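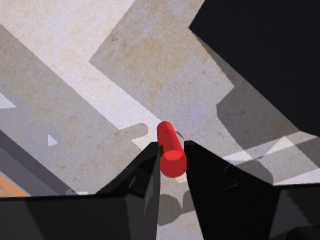
Reading time: 4 min

How to Prepare and Submit a Public Records Request in Plamberg

The Plamberg Records Office receives requests from residents, businesses, students, and family historians. Most can be answered without delay when the request names the record clearly and reaches the correct desk. The steps on this page apply to all paper and electronic records held by the city, including those transferred from the former township of Trindside.

Before You Begin

Check whether the record is already available. Council minutes, adopted budgets, and zoning maps are posted in the online reading room and may be downloaded without a request. Birth, marriage, and death certificates are held by the county and cannot be supplied by this office.

You do not need to be a resident of Plamberg to make a request, and you do not need to state why you want the record.

Step 1. Identify the record

Write down what you know about the record: the department that created it, the street address or parcel involved, the names of the parties, and the years it is likely to cover. A request for "all papers on Barros Street" will be returned for more detail. A request for "building permits issued for 29 Barros Street, 1985 to 1990" can be assigned to a clerk the same day.

If you are unsure of the department, leave that line blank. Intake staff will route the request.

Step 2. Complete Form 19

Form 19 is available at the front counter and on the forms page. Fill in one form for each subject. Several records on the same subject may be listed together — for example, a permit, its inspection reports, and the final certificate of occupancy.

In the box marked "Format," choose paper copies, electronic copies, or inspection in person. Inspection is free of charge. If you leave this box empty, electronic copies will be sent where they exist.

Please print your mailing address even if you prefer e-mail. Fee notices for large requests are still sent by post.

Step 3. Submit the form

Forms may be uploaded through the Zenen portal, mailed, or handed in at the counter before 4:30 p.m. The portal issues a request number on the confirmation page. Keep this number; it is needed for every later inquiry. Mailed requests are given a number when they are opened, and it is sent to you with the letter of receipt.

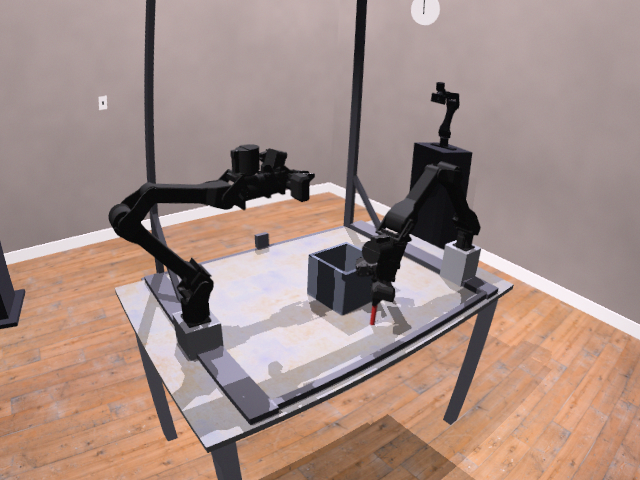

Requests handed in after 4:30 p.m. are entered on the next business day, and the response period runs from that entry.

Step 4. Respond to questions from staff

A clerk may write to you to narrow the dates or confirm a name. The response period is paused until you reply. If no reply is received within 29 days, the request is closed, though it may be reopened once under the same number.

Step 5. Review the fee notice

The first 19 pages of any request are copied without charge. When a request is expected to exceed 700 pages, the office will send a written estimate and will not begin copying until you accept it. You may reduce the request at this point or change it to inspection in person.

Step 6. Receive the records

Electronic copies remain in your portal account for 29 days. Paper copies may be collected at Counter 2 with your request number. Some pages may have lines blacked out where the law protects personal details, such as bank account numbers. Each removal is marked with the section of the code that applies.

If a Request Is Denied

A denial must be in writing and must give the reason. You may appeal by letter to the Records Officer, Shabnam Sandhu. Include the request number, a copy of the denial, and a short statement of the part you dispute. Appeals about Trindside records should be marked for the attention of Junaid Marwat, Deputy Records Officer.

Older Trindside Files

Many of the Trindside ledgers are indexed by owner and not by address. If you have only an address, request the tax roll for the year in question first, then use the owner's name on a second form. The ledgers are fragile and are not lent or photocopied. Scans can be ordered on Form 19 in the usual way, and the reading room is closed to ledger inspection each February for shelf inventory.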